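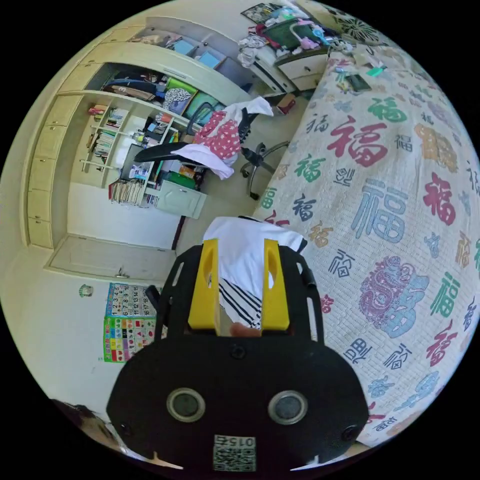 *White cloth with black diagonal stripes.*

**Works on paper: new hanging system and light settings in the Prelwood galleries**

The two lower galleries at Prelwood reopened on 15th October with a new hanging system and new light fittings. The first display is a selection of ink drawings and relief prints by Ilídio Fonseca, taken from the Carrilho gift. This item covers the changes to the rooms, the framing of the works and the rules that now apply to loans.

**The gift**

The Carrilho gift is made up of 279 works on paper. Most are single sheets. The rest are folded pieces, bound proofs and a small group of prints on thin Japanese tissue that were never meant to be framed. Each sheet has been measured, photographed on both sides and given a number that is written in soft pencil on the lower left corner of the back. Sheets that already carried a number from an earlier owner keep it, and the old number is listed in a separate field of the catalog.

Dating remains a problem. Fonseca signed most of the drawings but put years on few of them, and he often printed from the same block over long periods. Where the paper has a watermark, the catalog gives the earliest year the paper could have been used. Where it does not, the entry says "undated." Visitors who know the older list will see that a number of dates have been taken out. They were based on a dealer's notes, which do not agree with the paper.

**Hanging**

The old picture rail has been removed from the lower galleries. It ran at two different heights and could not carry the larger frames without a second fixing at the base. The replacement is a flush track set into the top of the wall, with steel rods in place of cord. Rods do not stretch, so a row of frames stays level after it has been set. Each rod has a locking hook that needs a key to open.

The walls were also lined with board before painting. Screws can now go in at any point along the wall, which matters for the long multi-sheet works that are fixed directly and do not use the track at all. The paint is a flat warm gray. A sample panel was left up for four weeks before the choice was made, and it was the least yellow of the three that were tried.

Frames are hung to a common center line. The exception is the east wall of the second room, where the tall block prints are hung from a common top edge. Spacing between frames is even within each group and wider between groups. No work is placed closer than 600 mm to a doorway.

**Frames and mounts**

The frames come from Brusov and are made in five sizes. They are plain ash with a shallow face and a deeper side than the type used before. The extra depth leaves room for a spacer, so that the sheet does not touch the glazing when the paper moves with changes in the air. The drawings are hinged to the backing board along the top edge only, with wheat starch paste and light tissue.

Windows in the mounts are cut larger than the sheet wherever the edge of the paper is part of the work. Fonseca tore many of his sheets by hand and sometimes printed right across the torn edge. Earlier mounts covered this, and in several cases hid the pencil notes in the margin. Those notes can now be read on the wall. They are mostly ink mixtures and block numbers, with a few prices.

The prints on tissue are shown flat in the two table cases. They rest on a padded board with no hinges, held by small strips of clear film at the corners. The cases are sealed and have a drawer underneath for the material that controls the moisture in the air. It can be changed without opening the display space.

**Light**

All fittings in both rooms now run at 4,000 kelvin. This is cooler than the former lamps and brings out the difference between the black inks and the dark brown ones, which had been hard to tell apart. The level on the works is set lower than before. The Gekov controller dims each circuit on its own and keeps a running total of light for each wall, so that a sheet can be taken down when it reaches its yearly limit, whatever date the display was meant to end.

The window in the first room has been fitted with a blind that closes fully outside opening hours. During the day it stays half lowered. Visitors coming in from the courtyard should allow a minute or two for their eyes to adjust, and the bench in the passage has been kept for that purpose.

**Change of display**

In January, 17 of the sheets will be taken down and replaced with others from the same series. The block prints on the east wall will stay. The table cases will be turned over at the same time, and the second room will be closed for three days while this is done. The first room will stay open.

Arne Ostermann, who selected the present hang, has written a short guide to the printing methods. It is available at the desk and covers the difference between the early proofs and the later printings, which were pulled with much less pressure and show more of the grain of the wood. He has kept the two kinds side by side wherever both exist.

**Loans and study visits**

Requests to borrow framed works should state the glazing type, the light level and the daily opening hours of the receiving room. Works in the new frames travel in the frame. Works on tissue are not lent.

Unframed sheets can be seen in the study room by appointment. Please give the catalog numbers when writing, and list no more than eight sheets for one visit. Pencils only. Photographs for private study are allowed without flash, and requests to publish should be sent to the picture desk with the title and print run of the book.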